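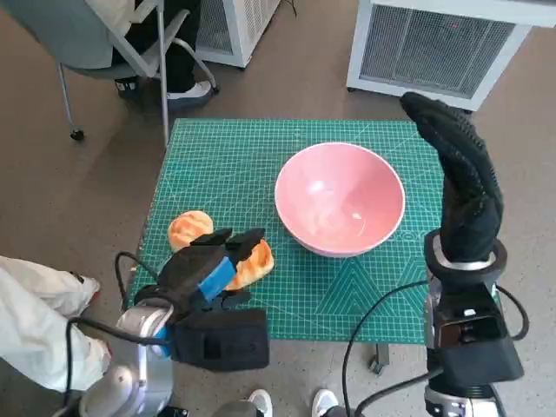
우브게이트시가 문 닫을 시간에 남은 빵을 동네 나눔 냉장고로 보내는 사업을 푸다우 지구 전체로 넓힌다. 시 생활경제과는 2019년 4월 3일 이런 내용을 담은 운영 계획을 공개했다. 참여 제과점은 49곳이다.

사업 이름은 '푸메오'다. 지난해 12월 하우겐 거리의 제과점 여섯 곳이 먼저 시작했고, 겨울 동안 빵 3008개가 나눔 냉장고로 들어갔다. 시는 이 가운데 식빵과 모닝빵의 비중이 가장 높았다고 밝혔다. 크림이나 생과일이 들어간 제품은 처음부터 대상에서 빠졌다.

참여 방식은 시범 기간과 크게 다르지 않다. 제과점은 영업을 마친 뒤 당일 구운 빵을 종이봉투에 나눠 담고, 봉투마다 제조일과 알레르기 유발 재료를 적는다. 수거 차량은 저녁 8시 30분 하우겐 거리에서 출발해 푸다우 지구를 한 바퀴 돈다. 수거 시각을 놓친 가게는 다음 날 아침 7시 이전에 직접 가까운 냉장고에 넣을 수 있다. 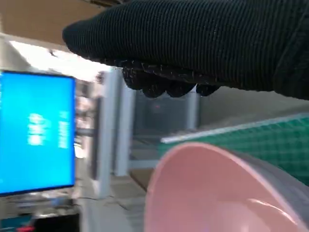 봉투 크기는 두 가지로 통일했다. 시범 기간에는 가게마다 쓰던 봉투가 달라 냉장고 선반에 맞지 않는 일이 잦았고, 표시 사항을 적을 자리가 부족하다는 지적도 있었다. 새 봉투는 시가 일괄 구매해 가게에 장당 100원에 공급한다. 기존에 쓰던 봉투는 다음 달 말까지 함께 쓸 수 있다.

냉장고는 푸다우 주민센터 뒤편, 하우겐 도서관 입구, 구시장 공영주차장 등에 놓인다. 한 사람이 하루에 가져갈 수 있는 양은 봉투 2개까지다. 이용자 등록이나 소득 확인 절차는 없다. 보관 기한이 지난 봉투는 매일 오전 점검 때 꺼내 사료 업체로 보낸다.

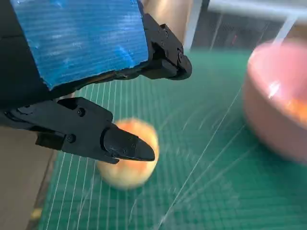
골이 진 파란색 판이 달린 검은색 그리퍼. /사진=우브게이트시

예산은 냉장고 구입과 전기료, 수거 차량 운행비에 쓰인다. 제과점에 따로 주는 보조금은 없고, 참여 가게에는 음식물 쓰레기 처리 수수료를 일부 깎아 준다. 감면 폭은 가게별 배출량을 확인한 뒤 정한다. 시의회에서는 수거 노선이 큰길 위주로 짜여 언덕 쪽 가게들이 빠졌다는 의견이 나왔고, 시는 여름철 운영 결과를 보고 노선을 손보기로 했다.

여름철 보관 문제도 남아 있다. 시는 기온이 높은 달에는 속재료가 있는 조리빵을 받지 않고, 수거 시각을 30분 앞당길 계획이다. 냉장고 안 온도는 아침과 저녁에 기록해 문 앞에 붙인다.
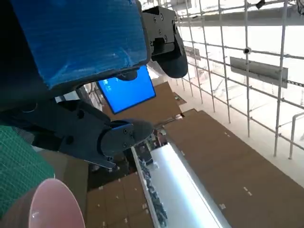
런 프로더로는 저녁 늦게 일을 마치는 사람들은 냉장고에 가도 남은 봉투가 없는 날이 많았다며, 아침에 한 번 더 채우는 시간을 정해 두면 좋겠다고 말했다. 그는 도서관 입구 냉장고는 휴관일에 바깥문이 잠겨 쓸 수 없다는 점도 고쳐 달라고 했다.

시는 휴관일에도 입구 쪽 문을 열어 두는 방안을 도서관과 협의하고 있다. 추가로 참여하려는 제과점은 생활경제과나 푸다우 주민센터에 신청서를 내면 된다. 영업신고증 사본과 최근 위생점검 결과를 함께 제출해야 하며, 접수는 이달 말까지다.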